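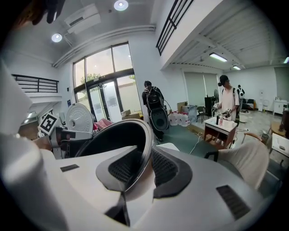 The Nestesier hand grippers are what I bring to every open day, and July in Drirnalbridge was my favorite so far! They come as a pair, one for each hand, with a black loop handle and dark mesh vents on the inside of it. Visitors always go for the handle first - I let them.

Trying them on a rice cooker

Leonardo Fiore asked for a kitchen job, so out came the inner pot, clamped from both sides with the lid standing open.

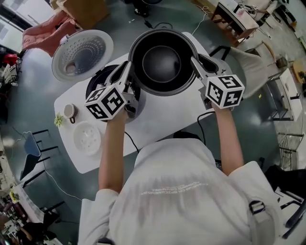
Book a demo

Visits run 15 minutes, mornings only.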